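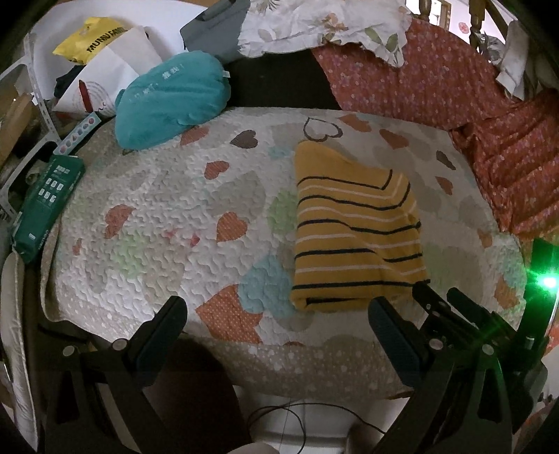 Every October I tell myself I'll do the jumper changeover in one go, and every October it takes me until the next weekend because I get stuck reading old birthday cards I've found in the back of the wardrobe. This year I started on Saturday after breakfast with a proper plan (coffee first, then the bottom drawer, then the shelf) and I'm pleased to report I got through most of it!

I always fold on the bed. I know some people have a lovely clear table for it, but my back likes the height, and the quilt with the hearts is smooth enough that knits don't catch. Anything with stripes goes the same way every time now: button or zip it up if it has one, sleeves across the back, then fold until it's a rough rectangle. The mustard one with the stripes never sits completely flat for me no matter how I go at it. One side always puffs up a bit. I've decided I don't care.

My friend Sirkka folds everything into thirds and stands it up on end like files in a cabinet. She showed me how when she was over for dinner in the winter, and I tried, I really did, but chunky knits just flop over as soon as you take one out. T-shirts, fine. Thick jumpers, no. So mine are in flat piles, heaviest on the bottom, and I've limited myself to 11 altogether. That meant some hard choices. The grey one with the stretched neck has gone in the donation bag, and so has a green cardigan I've been "saving" for gardening for five years without once gardening in it.

Then there was the question of where the rest would live until it gets cold again. I had one of those zip-up bags from Bollenholm but the zip went last year, so I've moved to an old suitcase under the bed. I washed and aired everything beforehand, and tucked a few cedar balls in the corners. I used to use lavender sachets, which I love, but Elli gets a headache from them and she sleeps in that room when she visits.

Oh, and while I had the drawers out I vacuumed inside them, and found two hair ties, a Canadian coin from a trip I took ages ago and the missing button from my navy coat. Very happy about the button. It's in a saucer in the kitchen waiting for me to find the right colour thread.

Still to do: scarves, the sock basket, and the top shelf, where I can't reach without the stepladder. I've lent that to Anneli, so the top shelf can wait.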